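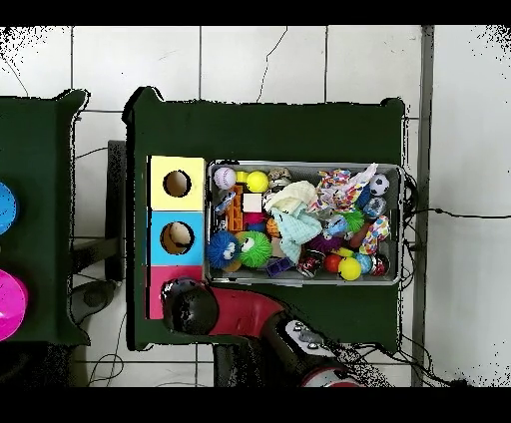 Small toys, balls and cloths in a gray bin.

Wostivura Toy Library Loans

Loan records from the toy library in Wostivura, typed up from paper cards and cleaned for reuse. Each row is one toy going out and, in most cases, coming back. The set has 951 rows and 37 toy types. No borrower names, addresses or membership numbers are included.

Files

loans.csv: one row per loan
toys.csv: one row per toy, with type, age range and replacement price
types.csv: the list of toy types with short definitions
branches.csv: the two branches, Tremblay Street and Millier Road
repairs.csv: repairs noted on the back of the cards
changes.txt: what changed between versions

All six are UTF-8. The CSV files use commas and have a header row. Empty cells mean the card was blank at that spot. A zero means somebody wrote a zero.

Columns in loans.csv

loan_id: number given at typing, not on the card
toy_id: matches toys.csv
branch: T or M
month_out: month name only
weeks_kept: whole weeks, rounded up
condition_back: good, worn, broken, part missing, lost
fee: late fee charged, in dollars

The cards carried a day stamp, but many of the stamps are smeared past reading. We kept the month and dropped the day for every row so the column would be consistent.
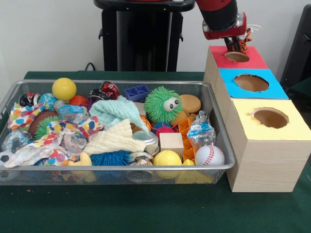
Toy types were the hardest part to settle. The cards say things like "animal, soft" or "stuffed thing" or just "bear." We put all of these under soft_animal. Balls are split into ball_soft and ball_hard, and anything with a bell inside goes under rattle even when it is round. Sorting and posting toys share one type, sort_post, because the Millier Road cards never told them apart. Sets are counted as one toy. If a piece of a set was lost, the row says part missing and toys.csv still shows the full set.

How it was typed

Cards were scanned and then typed twice, by different people, into Zelik, the small form tool the library already used for its stock list. Where the two typings disagreed, a third person looked at the scan. A check of 200 rows against the paper was done before release and the errors found were fixed. The rest of the rows have not had that check.

Known problems

The Tremblay Street branch stopped writing fees in May. The fee column is empty for that branch from then on, so totals by branch will mislead.

Some toys were moved between branches and given a new card. These have two toy_id values. We merged the ones we could spot, but the wooden trains are still a mess.

weeks_kept is blank for lost toys. Please do not fill it with an average.

Prices in toys.csv are what the library would have paid to replace the toy when it was bought. They have not been adjusted.

Use

Free to use for teaching, research or planning a toy library of your own. Please credit the Wostivura Toy Library. The scans themselves are not shared, as the cards have handwriting and phone numbers on them.

Corrections are welcome. Send the loan_id and what you think the value should be.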